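Handheld gripper demos for cloth – how many do you really need?
Forum > Manipulation > Learning from demonstration

bobbinhead
Been collecting folding demos with the handheld gripper since December and I've finally got something worth arguing over. First policy was trained on 900 demos, all on a bare table. Second one had 124 swapped for demos on soft stuff – beds, cushions, whatever was in the house. Same total, and the second one grasps folded edges far better when the surface underneath gives way.

Seo-ah Hwang
Nice, but is that the softness or just more variety in the background? We had the same argument over the Gillorach set (2,185 demos) and never settled it.

bobbinhead
Fair point. I did try printed sheets laid flat on the table and that got me almost nothing, so I'm leaning towards softness. Only 9 test cloths though, so shout at me if you like!

tinpot_lid
Not shouting, but 9 is tiny. And who's holding the gripper? If it's all you, the policy is learning your wrist.

bobbinhead
All me, yes, guilty. My sister's promised me a weekend. Dark red cloth on a puffy patterned cover is the sort of thing I mean, with the blue pads at the lower end of it:

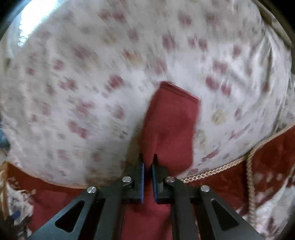 Hacer Kırmızıgül reckons the pads matter more than the demos, and that I should rerun both policies with harder ones before claiming anything about surfaces.

tinpot_lid
I'd do that first. Cheaper than another 900 folds.

bobbinhead
Ordering some tonight then. Will post the numbers for both.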